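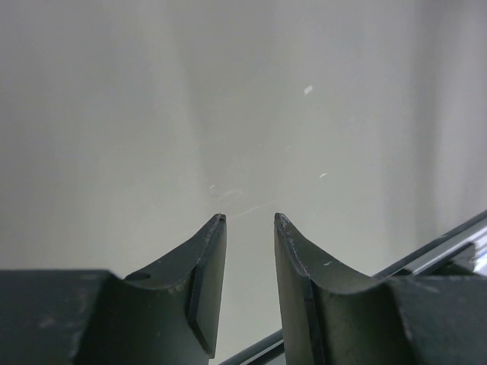

How do you tell a scratch from a scuff on a glossy panel?

Drag a fingernail across it, lightly, at a right angle to the mark. If the nail catches, I call it a scratch. If it glides right over, it goes down as a scuff, and a fair number of those will rub off with a damp microfiber cloth.

Farkum: a log of small marks on glossy panels

Hi, and thanks for looking! Farkum is a table of little injuries to shiny furniture and appliance panels: nicks, chips, scuffs, hairline scratches, smudges that looked like scratches until I wiped them. I started it when I was fixing up secondhand cabinets and kept forgetting which door had what wrong with it. Then Jailson Guimarães saw my notebook and said he had one just like it (his is neater), so we merged the two and this is what came out.

There are 1,342 rows, one per mark. They come from 14 homes, mostly kitchens, plus a few hallway closets and one very beat-up laundry room. It's all text. If you want pictures of everyday damage in bulk you'll need to look somewhere else, sorry.

What's in the folder

marks.csv is the main table
panels.csv has one line per door, drawer front or side panel
rooms.csv says what kind of room and which way the windows face
wording.txt is my list of what I mean by each word

The columns in marks.csv

panel_id: matches panels.csv
kind: chip, nick, scratch, scuff, smudge or unsure
length_mm: measured along the mark with a soft tape, so curved ones are a bit off
direction: up-right, up-left, level, upright or curved
how_visible: 1 is "only if you tilt your head," 5 is "first thing you see from the doorway"
after_wipe: gone, fainter, same or not_tried

A note on light, because it matters more than anything else here. Glossy gray is the worst for this. It picks up soft streaks from whatever is across the room, and a pale streak can swallow a fine scratch completely. Move two steps to the left and there it is again! I looked at every panel from both sides before writing anything down, and Jailson did his the same way starting in June. His earlier rows were done from straight on, so they probably miss some of the faint ones. You can filter those out with the early flag in panels.csv.

Broken scratches gave us the most grief. You get a long thin line that is bright in one stretch and nearly gone in the next, and is that one mark or three? We went with one if a ruler laid along it covers all the bright parts. Jailson still thinks that's too generous. If you split them his way you get more scratches and shorter ones, so please say which rule you used if you compare numbers with ours.

Cleaning, for the after_wipe column

Plain water first, then a drop of dish soap in warm water, then dry with a clean cloth. That's the whole routine. I tried a melamine sponge on one of my own doors early on and it left a dull patch the size of my palm, so please don't do that on gloss. No polish and no wax either, which would have hidden half of what I was trying to count.

Things I know are wrong

The kind column is mine and Jailson's judgment and we don't always agree. Fatemeh Nikzad went back over one kitchen for us without seeing our notes, and she called several of my nicks chips. Her version is in that kitchen's rows as kind_second. Everywhere else it's blank.

White and light gray doors are way overrepresented. Dark gloss shows dust so badly that I gave up on two panels.

Four rows have a length of 0. Those are pinpoint nicks where the tape was useless, and I'd leave them out of any average.

I didn't record how old anything was. People guessed, and the guesses were all over the place.

Using it

Take it, use it, fix it. It's fine for schoolwork, repair guides, touch-up practice, whatever you like. A mention of Farkum would be nice. Please don't try to work out whose kitchen is whose; I took out street names and anything the owners said about how a mark got there.

Changes

08/03/2024: merged Jailson's rows, added kind_second, renamed "ding" to "nick" everywhere. If your old script looks for ding it will now find nothing.

Still to do: the drawer fronts from the laundry room, which are sitting in my notebook in pencil.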